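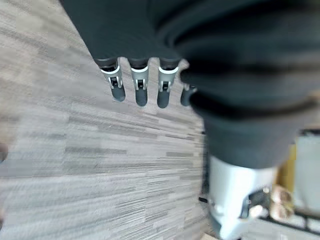
I get asked a lot how I tell trees apart in winter, when there isn't a leaf in sight and everything is just gray sticks. So I finally sat down and wrote out what I do on my own walks. You don't need to know any Latin. You need a twig, decent light, and a cheap hand lens if you've got one (mine is a scratched old Benedetti and it does fine).

## Start with how the buds sit

Look at a young twig, last year's growth if you can find it. Are the buds in pairs, straight across from each other, or do they take turns up the stem?

Pairs means opposite. Around here that narrows things down fast: maple, ash, dogwood, horse chestnut and buckeye cover most of what I run into. Taking turns means alternate, and that's nearly everything else — oak, elm, birch, cherry, walnut, hickory.

Check 5 twigs if you can reach them. Buds get knocked off by squirrels and ice, and a maple with half its buds missing can look alternate. I was fooled by one at the Follham trailhead for two whole winters!

## Then the bud itself

Get the lens out and look at the scales, those little overlapping shingles.

- **Sugar maple:** brown, sharp, lots of scales
- **Red maple:** reddish, blunt, fewer scales
- **Beech:** long, thin and pointed, like a tiny cigar
- **Oak:** a whole cluster crowded at the tip of the twig
- **Bitternut hickory:** mustard yellow, and once you've seen it you'll spot it from the path

Willow is a fun one. Each bud has a single scale that fits over it like a cap.

## Leaf scars

Right under each bud is the mark where last year's leaf let go. Inside it are small dots, the bundle scars. Black walnut has a scar shaped a bit like a monkey's face, and I know how that sounds, but go look. Ash scars are bigger and plainer, somewhere between a half circle and a horseshoe depending on which ash you have.

If you're stuck between walnut and butternut, check for a fuzzy little fringe along the top edge of the scar. Butternut has it, black walnut doesn't. You can also slice the twig lengthwise and look at the pith. Both are chambered, like a ladder, but butternut's is a darker brown.

## Bark comes last

I know everyone wants to start with bark. I did too. But bark changes so much with age that a young black cherry (smooth, with sideways dashes) and an old one (burnt potato chips) hardly seem related. I use it to back up what the twig already told me.

## Keeping notes

I tie a bit of yarn on anything I can't name and come back in late March, when the buds start to swell. My yarn list from the Pondatura loop had 28 trees on it this year, and the last holdout leafed out on 23rd May as a plain old hackberry. I'd walked past it all winter calling it an elm.

Take the yarn off when you're done, and if you cut a twig, cut a small one.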